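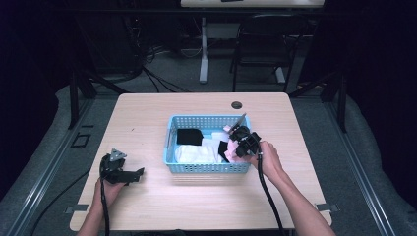

Figure 3. Two-handed demonstration of the basket task with hand-held grippers.

4.2 Rules for hand-held demonstration

Written rules for hand-held demonstration tend to cover the start and end of an episode and leave the middle to the operator. Our earlier guide, drafted by Petkov and Issahaku for the Pellau cell, had this gap. The revised guide treats cable routing, idle-hand behaviour and grasp choice as separate items, each with its own pass or fail check. Cables must leave the grippers toward the operator and drop over the near side of the table, as both do in Figure 3, so that no cable crosses the basket. The idle gripper stays over the table with its jaws open. In the figure the left gripper is held this way near the front while the right one closes on the pink cloth.

Grasp choice was the hardest item to word. When fabrics overlap, an operator can nearly always free a piece by pushing deeper and pulling harder, but a policy trained on such grasps tends to lift two pieces at once. The guide therefore asks for a grasp on a single layer where one can be reached. If a second piece comes up with the first, the operator lowers both, opens the jaws and tries again. The retry is kept in the record and tagged, and it must not be trimmed out afterward.

Sixteen operators worked under the revised guide in November. They recorded 1,623 episodes, of which 263 were rejected at review. Each reviewer checked batches of 40 and could not review their own recordings. Disputed episodes went to a second reviewer, whose decision was final. Most disputes concerned the idle hand, and the wording "at rest" was replaced with "held still, jaws open" in the version dated 1/12/21.

The rules do not set a speed limit. The Ristić guide caps hand travel during approach, but we found the cap hard to enforce without live feedback to the operator, and it is listed here as recommended practice only.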